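The table came home on a Saturday in July, upside down in the back of Angus Tuhiwai's trailer, with its legs in the air and a beach towel stuffed under one corner so it wouldn't rub. I had been looking for a proper work table for so long that my friends had stopped asking. I'd measured the room, I'd taped outlines on the floor, I'd made one very sad attempt with two filing cabinets and a door. And then Angus rang to say that Davine, the secondhand place out past the Rewi turnoff, had one in the yard for 900 dollars and did I want him to sit on it until I got there. I did! He really did sit on it, too.

Now, 900 dollars is a lot for a secondhand table, and I know that. My mother would have had something to say. But I'd been paying for cheap ones for years, one after another, and every one of them wobbled when I erased anything. If you work things out by hand like I do, you'll know how maddening that is. You lean in, you rub out a line, and the whole surface shivers and your tea goes over the page.

So, the wood. It's light, a warm sort of beige with brown in it, and the grain runs in long streaks that I have spent far too much time looking at when I should have been thinking. Angus wanted me to stain it darker. Manaia Sheehan, who has painted more rooms than anyone I know, told me to leave it well alone, and I went with Manaia (sorry, Angus). White walls and pale wood can look a bit like a dentist's office, but once there's some clutter about the place you stop noticing.

It took us 2 tries to get it along the wall. The first time we put it the other way around, out into the room, and for a week I walked into the corner of it every single morning. I still have a mark on my hip. Against the wall it's much better, and the edge sits nice and straight, so pencils don't roll off the back and disappear.

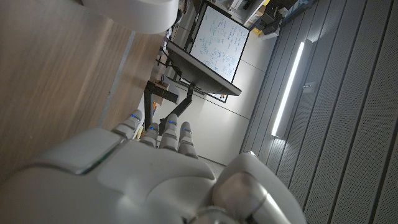 The other big thing was having somewhere to write standing up. I think better on my feet – always have, even at school, where it got me into trouble – and a notebook is too small once a problem gets going. I like to fill a whole board in columns, in blue, with my small cramped writing, and then leave it up for days so I can argue with it on my way past. A stand is the way to go if you ask me. I had a board screwed to the wall in the last place and it was always exactly where the light bounced off it.

The black stand worried me at first, with all that white around it. I'd wanted something slim and pale that would more or less vanish. But the slim ones at Stellholm all swayed when I wrote on them, and the man there let me try 5 of them with a marker, very patiently, while Manaia went off and sat in the car. Heavy legs are what you want. You'll stub a toe now and then, and you'll live.

I still haven't worked out where the little things should go. I keep meaning to buy a tray or a tin for the bits and pieces, and every time I get to the store I come home with more markers. Manaia says a room like this needs one messy spot and that I should just pick it and be done. She may be right, though I notice her own messy spot is the whole of her garage.

Next up is a lamp, I think, before the evenings get away from me. Angus has offered me one from his shed, and I've asked him to send a picture first.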